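Robotics & Automation | Hardware in Practice

4. Trying the Prulik Two-Arm Kit on Household Window Tasks
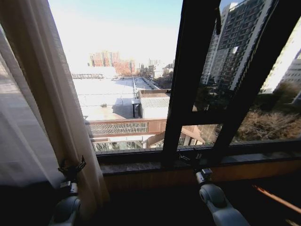

Figure 2. The kit at the curtain-and-window station, seen from the head camera. The left gripper is against the beige curtain and the right gripper reaches toward the sill.

4.1 Why windows

Most reviews of two-arm kits stick to a tabletop. Blocks get stacked, cups get moved, a towel gets folded, and by the end the reader knows a great deal about how the product behaves over one square of flat surface. We wanted something taller and messier, and a window with curtains turned out to be a wonderful test bed! Cloth hangs and swings. A casement sash moves on a hinge and wants to be led along an arc. The sill sticks out just far enough to be in the way. And then there is the light, which changes all day long and which no one on the team can turn down.

The Prulik kit is sold as a complete package: two arms, two grippers, a head camera, a control box, and a teaching interface for recording demonstrations. We bought ours through the regular store and paid the listed price. Prulik had no say in the tasks or in the text of this section. For mounting we used a Brateck column, which we already owned, and we kept its height fixed for the whole review so that the results could be compared from task to task.

4.2 Tasks and procedure

We settled on five tasks: draw the curtain aside, draw it back, push the sash toward closed, pull it further open, and wipe the sill with a dry cloth. Every task was taught by demonstration and then run by the kit's own policy, trained with the default settings in the vendor software. We changed nothing in those settings except the camera exposure, discussed in 4.4. A run counted as a success if the goal was reached without an operator touching the controls.

Altogether we logged 1,945 runs, including the ones we stopped by hand. Two operators shared the teaching. Lalit Pant did most of the curtain work and has a lovely light touch with it, and some of that shows up in the policy, which tends to approach cloth from the side and close slowly. The second operator's demonstrations were quicker and squarer. We trained on the two sets together for the main results and kept the separate versions for a later comparison (see Section 6).

4.3 Handling cloth and frame

Curtains first, as this is where the kit made us happiest. The splayed fingers of the gripper are a real pleasure with heavy fabric. They gather a fold between them instead of pinching a single point, and the cloth then travels with the hand in a bundle. With our older grippers from Bhatt we used to lose the fabric halfway across and start over. The Prulik fingers lost it far less often, and when they did, the policy usually went back for a second try on its own, which the operators cheered for every single time.

Sheer fabric was harder. A thin panel gives very little resistance, so the motor current barely changes when the fingers close on it, and the software has trouble telling a full hand from an empty one. The vendor manual suggests lowering the grip threshold. We tried that, and it helped with the sheer but made the grippers report a hold on almost anything, including air. In the end we left the threshold alone and taught the arm to take the two layers together wherever they overlapped.

The sash called for a different kind of patience. An inward-swinging casement sweeps through the very space the arms want to use, and a policy that has learned to reach straight for the sill will happily plan a path through it. The kit handles this better than we expected. Its collision margin can be set separately for each arm, so we gave the arm on the hinge side a wide margin and let the other work closer in. The two-arm planner then sorted out who should wait. Watching one arm pause to let the other by is great fun, and it is also the feature we would miss most if we went back to a pair of independent controllers.

Wiping the sill was the plainest task and the most reliable. A speckled stone top has plenty of texture for the depth estimate to hold on to, and contact force stayed even along the length of the surface. Corners were skipped more often than we would like. The rounded arm housings cannot get low enough near the side of the opening at our column height, and a shorter column would probably fix it.

4.4 Light

Any camera pointed out of a dim room toward a bright sky has a hard job. Figure 2 is typical of our station, with sunlit roofs and a nearly white sky beyond the glass and the room dark around the arms. With exposure on automatic, early policies drifted whenever the balance between inside and outside shifted, and the dark grippers were the first thing to get lost against the dark window frame. Locking the exposure to suit the interior brought most of the performance back. The outside then washes out, which does no harm to any of our tasks.

We found the lock setting on page 6 of the camera supplement, a separate document from the main manual. It deserves a place in the quick-start guide, and we have written to Prulik to say so. Anyone planning to run the kit near glass should set it before recording a single demonstration, as data taken under automatic exposure did not mix well with data taken after the lock.

4.5 Setup, support, and upkeep

Unpacking to first motion took us one afternoon. The cables are clearly labeled at both ends and the calibration wizard is a joy, with big plain instructions and a sensible way to repeat one step without redoing the others. Support answered our messages, mostly with useful answers, though a question about wrist torque limits came back with a link to a page we had already read.

Wear was light. The finger pads on one gripper began to shine and lose grip late in the study, and we swapped them for a spare pair from the box. A third-party pad from Grastberg also fits with a little trimming. It grips cloth even better but leaves faint marks on painted wood, so we kept it for the curtain tasks and went back to the stock pads for the sash.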